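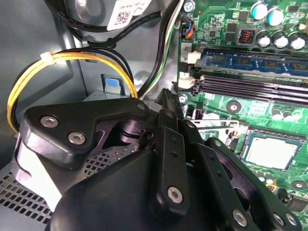
Can a gripper kit sold for light assembly be used to take desktop computers apart without custom fingers?

For most of the steps we tried, the stock fingers were enough, but cable handling near the case wall still needed a person at the bench.

4.2 Work inside the case

The Hommont kit is sold as a two-finger gripper with a wrist camera, a mounting plate and a software license. We bought it at list price through Pastgate and had no contact with the maker during the study. Setup was done by one of the authors (Jonas Pfister) and followed the printed guide, with one change: we lowered the default closing force before any work near circuit boards.

Figure 3. Wrist camera view with the gripper inside an open desktop case. The motherboard is on the right, with a memory module in the upper slot. A bundle of yellow wires arches on the left.

The view in Figure 3 shows the main limit of the kit for this kind of job. The gripper body takes up most of the lower and central part of the image. A fingertip can be seen close to the edge of the board, but the area under the housing is hidden. The kit's planner treats hidden areas as free space unless the user marks them as blocked. We marked them by hand for each case model, a step the product guide does not mention.

Loose wiring was the second problem. Wire bundles have no fixed shape, and the object library that comes with the kit covers only rigid parts. Our workaround was to define a keep-out volume around each bundle and approach the board from the open side. This made the paths longer. It also ruled out some grasps on the memory latches that would have been simple in a bare test fixture.

The Marchand adapter, sold separately, moves the camera outward from the wrist. We tested it for 2 weeks in January. It gave a better view of the fingertips, but the added width made it hard to enter small cases, and we went back to the standard mount for the remaining trials.

We ran 20 trials per task with each finger set. Results for the stock fingers and the narrower Brilomo set are given separately in Section 5, along with the time spent on manual marking. The service contract was not used and is left out of the cost comparison.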